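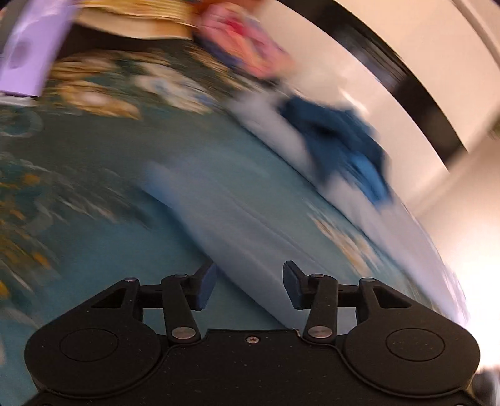
Measuring the brightness of a variable star with a small telescope

The purpose of this post is to set out the method by which I have followed a single variable star over two winters, and to record certain errors that delayed the work. Several readers wrote after the previous entry to ask how a brightness estimate is made and how far it may be trusted. The answer requires more space than a reply in the comments would allow.

A variable star is one whose apparent brightness changes with time. The change may arise within the star itself, as it swells and contracts, or it may arise from geometry, when two stars in orbit pass in front of each other as seen from Earth. The star I follow belongs to the second group. For most of its cycle it holds a steady brightness. It then fades over the course of an evening, remains dim for a short interval, and recovers. A second and much shallower fading occurs half a cycle later, when the fainter star passes behind the brighter one.

The value of such a system to astronomers is considerable. The depth and shape of each eclipse depend on the sizes of the two stars, their surface temperatures and the tilt of their orbit. If the speeds of the stars along the line of sight are also known, from spectra taken with larger instruments, the masses may be worked out as well. An amateur with modest equipment cannot obtain those spectra easily, but can time the eclipses, and a long series of timings will show whether the orbital period is constant.

Site and conditions

Observations are made from a field outside Grunirbridge, where the southern sky is reasonably dark and the northern sky is not. The town has replaced much of its street lighting in recent years. The new lamps are better shielded than the old ones, although they are also whiter, and the overall benefit to astronomy has been smaller than the local society had hoped. I have kept a record of sky brightness at the zenith on every clear night and will publish it separately when the third year is complete.

Humidity is the principal difficulty. The field lies beside a stream, and dew forms on the front of the telescope within an hour of setting up unless the heater is running. On two nights in the first winter I mistook the slow fogging of the corrector plate for the beginning of an eclipse. Both sets of data have been withdrawn.

The method

The technique is called differential photometry. A series of images is taken of the field containing the variable star. In each image the light from the variable is summed within a small circle, and the same is done for a nearby star known to be constant. The background light of the sky is measured in a ring around each and subtracted. The quantity of interest is the difference between the two stars, expressed in magnitudes.

The strength of the method lies in the fact that both stars are seen through nearly the same column of air. If thin cloud dims the variable, it should dim the comparison star by a similar amount, and the difference between them is largely preserved. The protection is not complete. Thick or uneven cloud will defeat it, and a comparison star of a very different color will be dimmed at a different rate as the field sinks toward the horizon.

A third star, known as the check star, is measured in the same way. Its difference from the comparison star ought to remain level throughout the night. When it does not, something is wrong, and no result from the variable should be accepted until the cause has been found.

I use a green filter that approximates the standard visual band. Exposures are kept short enough that the brightest star of the three remains well within the range over which the detector responds in proportion to the light received. This last point was neglected in my first season. The comparison star I had chosen was too bright, its central pixels were saturated on steady nights, and the resulting light curve wandered in a manner that I attributed for several weeks to the variable.

Calibration

Every raw image contains signals that do not come from the sky. The detector generates a small current even in darkness, and individual pixels differ in sensitivity. Dust on the filter casts faint rings. These effects are removed with calibration frames: dark frames taken with the telescope covered, and flat frames taken of an evenly lit surface.

Pierina Parisi, whose notes on flat frames circulated within the society last autumn, recommends the twilight sky over any artificial panel. I tested both. For the inner part of the field the two agreed closely. Toward the corners the panel produced a slope that the twilight frames did not, and I have followed her advice since. The inconvenience is that twilight lasts only a few minutes at a useful brightness – and on cloudy evenings that clear later, there is no second opportunity before dawn.

Results from the second winter

The data now in hand comprise 2293 usable images. A further 706 were rejected, most of them for cloud, a smaller number for poor tracking in wind. Of the usable images, 1318 were taken outside eclipse and serve to define the normal brightness of the system. They show a slight and regular variation between eclipses, consistent with two stars close enough to distort each other from a perfect sphere.

The longest uninterrupted run was made on a Tuesday in March and produced 323 images, covering the whole of a primary eclipse from before the first fading until well after recovery. The time of minimum was found by folding the falling branch of the curve over the rising branch and adjusting the midpoint until the two agreed. A correction was then applied for the position of the Earth in its orbit. Light from the star reaches us earlier or later according to the side of the Sun on which we stand, and the difference may amount to several minutes over the year.

The corrected minimum fell slightly later than the published elements predict. A single late eclipse carries little weight. The three other minima observed this winter were also late, by similar amounts, and the first winter's single complete eclipse was very nearly on time. Possible explanations include a slow transfer of material from one star to the other, the influence of an unseen third star, or a clock error at my end. The last must be excluded before the others deserve discussion. The computer's clock is now checked against a network time source at the beginning and end of each session, which was not my practice in the first winter.

Software

Images were reduced with Feltov, and the light curves were plotted in a spreadsheet. Feltov handles the alignment of frames well and its aperture measurements agree with those I made by hand on a test set. Its handling of time stamps deserves caution. It records the start of each exposure by default, and the midpoint must be selected in the settings. The difference is half the exposure length and applies to every point, so that it shifts the whole curve without altering its shape and may easily go unnoticed. I also tried Drarkar for one month and found its plotting superior, but could not export the uncertainties in a form the society's archive would accept.

Mr. Gatti of the society has agreed to observe the next favorable eclipse independently, from his own garden and with his own comparison star. Should his timing also fall late, I will submit both sets together. The raw images are available to any reader who wishes to repeat the reduction, and requests may be sent through the contact page.

A note on finding charts

Two readers asked for the chart used at the telescope. I would prefer that beginners make their own from a current catalog, at the scale and orientation of their own instrument. Many reflectors turn the field upside down, and a refractor with a star diagonal reverses it left to right. A chart drawn for another telescope can lead to an entire night spent measuring the wrong star, as happened to me in the first November of this project. The star I measured was constant to within a hundredth of a magnitude and has since been adopted as my check star.

This site uses cookies to remember your preferences and to count visits. By continuing to browse you agree to their use. Accept | Manage settings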